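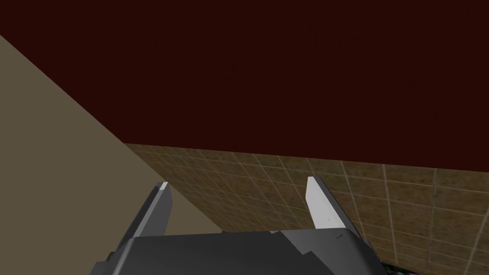

## 7. When the arm ends up somewhere daft

Sooner or later you'll start a run in the kitchen sim, glance at the wrist view, and find the gripper nowhere near the job. Mine likes to go and stare at a wall. Kaisu Juntunen's prefers the ceiling. It's the same fault in both cases: the arm has lost its home pose, the planner has carried on regardless, and every move after that is measured from the wrong place. I call it wandering, and so does everyone on the Drelum channel now, so search for that word if you want the old threads.

It costs you nothing but time while you're in simulation (I once lost a whole evening to it, in October, with the heating off). On the real arm it's a proper safety matter, so please do this section before you go anywhere near section 8.

**CAUTION:** If the real arm is switched on and linked to the same Sistitz session, it will try to copy whatever the simulated one does. Unplug the link cable first. Pausing the link in the menu isn't enough! I paused it, wandered off for a brew, and came back to a bent bracket.

### 7.1 Stop the run

1. Press **Hold**, not **Reset**. Reset puts everything back to the start and throws away the log, and you'll want that log in a minute.
2. Check that the step counter has stopped. If it's still ticking over, press **Hold** again and give it 5 seconds.
3. Save the log under a new name. I use the scene name and a letter, but suit yourself.
4. Leave the gripper open. If you close it now the controller stores the closed position as its new zero, and then you've got two faults to sort out.

### 7.2 Work out where it's gone

The wrist view is the quickest way to see what sort of trouble you're in, though it does take a bit of getting used to. You're looking out past the fingers, so a big flat patch of one colour usually means there's a wall or the side of a cupboard in front of you.

5. Keep the wrist view open and bring up the joint list beside it.
6. Look for any joint marked in amber. Amber means it's close to its limit. Write down which ones.
7. Tilt the wrist up a little at a time with the jog keys and see whether anything comes into view overhead.

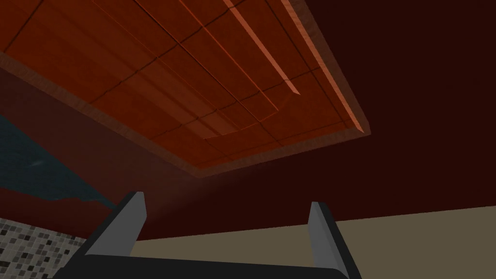
8. If you've got the underside of something wooden over the fingers, don't jog upwards to get out. I know it's tempting! The fingers will catch on the edge, the solver will try to push through, and the whole arm starts to shake like a wet dog.
9. Back out the way the wrist is pointing away from, in small steps, until you've got open space over the fingers and on both sides of them.

**Note:** The wrist view can't tell you what the elbow is doing. Ritva Aaltonen had hers sitting in lovely clear space while the elbow was buried in a worktop. Swap to the room view before you make any big move.

### 7.3 Put the home pose back

10. Open **Arm > Poses** and look at the entry called *home*. If all the values are nought, that's your culprit.
11. Load the backup pose from the Saarinen folder. It should already be there if you did section 3.
12. Set the speed limit to 3 per cent. Yes, it's painfully slow. Go with it.
13. Press **Go to pose** and keep a finger on **Hold** the whole way. If any joint turns amber, stop and go back to step 9.
14. Once it's home, save the pose again and close the program fully before you reopen it. Older versions don't write the file until they shut down.

### 7.4 Stop it happening again

The usual cause is the step buffer. It holds 512 entries, and when a long run fills it up the oldest one gets dropped, and in the older builds the oldest one is your home pose. Kauko Harju spotted that, after I'd spent ages blaming my own scene files (sorry, scene files).

15. In **Settings > Buffer**, tick **Keep first entry**.
16. Set the run to stop itself at 3,000 steps. You can raise it later if you need to.
17. Turn on **Halt at joint limit**. It's off when you install, which I've moaned about before and will moan about again.
18. Do a short test run with the link cable still unplugged, and watch the wrist view right through to the finish.

**CAUTION:** Don't plug the link cable back in until the simulated arm has gone out and come home 3 times running without an amber joint. If it fails on the last go, start the count again.

If it still wanders after all that, send the saved log and your list of amber joints to the Stastham help page. Put the version number in the title, or it'll only be sent back to you.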